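Plostier Open Storage Bin, Blue

Product code 191. Sold singly or in packs of 4 and 6.

Every storeroom reaches the stage where the cardboard boxes have gone soft at the corners and someone has written MISC on most of them. The Plostier is what usually comes next. It's a blue plastic bin with no lid, no wheels and no app, and we sell a great many of them.

The inside is smooth and the floor is flat, so screws, buttons, packing scraps and the last few of anything can be swept up by hand instead of being picked out of grooves. It wipes clean with a damp cloth and washing-up liquid. Please don't use scouring pads. They take the shine off, and a bin that shows its glare under the shop lights is a bin you can see the dirt in.

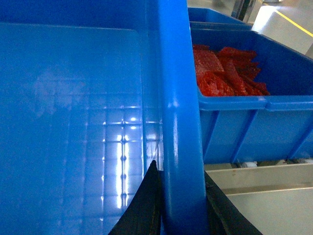

The rim is thick and rounded, which your fingers will appreciate around the fourth trip up the stairs. Our previous bin, the Kaijage, had a thinner edge and a loyal following among people who wore gloves. It was withdrawn in February and we still get letters.

Colour: blue. We are asked for grey every week. Grey is under review, where it has been for 2 years. The blue may vary slightly between batches, so order together if you mind that sort of thing.

What people put in them: offcuts, wrapping, returned stock, dog toys, a whole Christmas. What we'd rather they didn't: hot ash, solvents, children. Bins stored in full sun will fade eventually, as will the rest of us.

Fits Skandetex open shelving with the short side facing out. It will go in long side out as well, but it overhangs, and you will catch it with your hip.

Delivery and returns

Packs of 4 and 6 leave our warehouse nested, and nearly always come apart without a fight. If two have stuck, run warm water over the outer one and twist. Unused bins can be returned within the usual period. Used ones can't, however well you've rinsed them.

Label holders and clip-on lids are sold separately. See Bemau accessories.

Page last updated Thursday, August 20, 2026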